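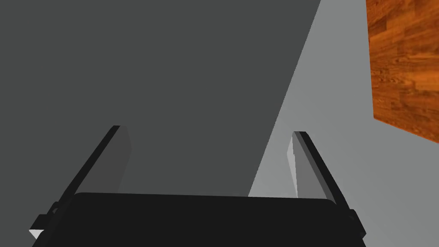 Bernardo Simões told retailers this week that the Neves puck tumbler would not go back on general sale before November, and that shops holding unfilled orders should expect to be contacted directly. The first run had sold through faster than the company had planned for, he said, and a second run would be made only after the base of the glass had been revised.

**February 7, 2026**

Draveo, the giftware company based in Stuton, has confirmed revised supply arrangements for its Neves line of hockey-themed drinkware. The announcement applies to the puck tumbler, the matching coaster and the boxed gift set. Other items in the Draveo catalogue, including the curling stone paperweight and the goal-light desk lamp, remain available on their usual terms.

The first run of the tumbler consisted of 964 pieces, all of which have been allocated. Retailers whose orders were received after the allocation closed will be offered three options: a full refund, a credit against any other item in the catalogue, or a reserved place in the second run at the original wholesale price. Replies are required in writing. Accounts that do not respond will be refunded automatically.

The tumbler has a weighted base moulded in the shape of a regulation puck, with the glass seated in a recess at the centre. Several retailers reported that the recess was shallow and that the glass could be lifted free of the base when the tumbler was picked up by the rim. The company has received no reports of injury and is not recalling the product. Customers who would prefer to return a tumbler may do so through the place of purchase, with or without the original packaging.

For the second run the recess will be deepened by 6 millimetres and the glass will be bonded to the base. The outer dimensions will not change, so existing gift boxes and coasters will continue to fit. The bonded version should be washed by hand. A care card to that effect will be enclosed in English and French.

The boxed set, which pairs two tumblers with a display tray, will also return in November. The tray is supplied by Sustwood and is finished with the red and blue lines of a rink. A limited number of sets, 400 in total, will be held for independent gift and sporting goods shops until the end of that month, after which any remaining stock will be released to larger accounts.

Engraving will be offered on the second run for the first time. Names, jersey numbers and team names may be added to the base, subject to a minimum order of 100 pieces per design. Club and league crests will be accepted only where the customer provides written permission from the organization concerned. Artwork must be approved before production begins, and engraved pieces cannot be returned unless faulty.

Minor hockey associations ordering year-end awards for the current season are advised to select from items already in stock. Updated price lists and order forms will be sent to all active accounts.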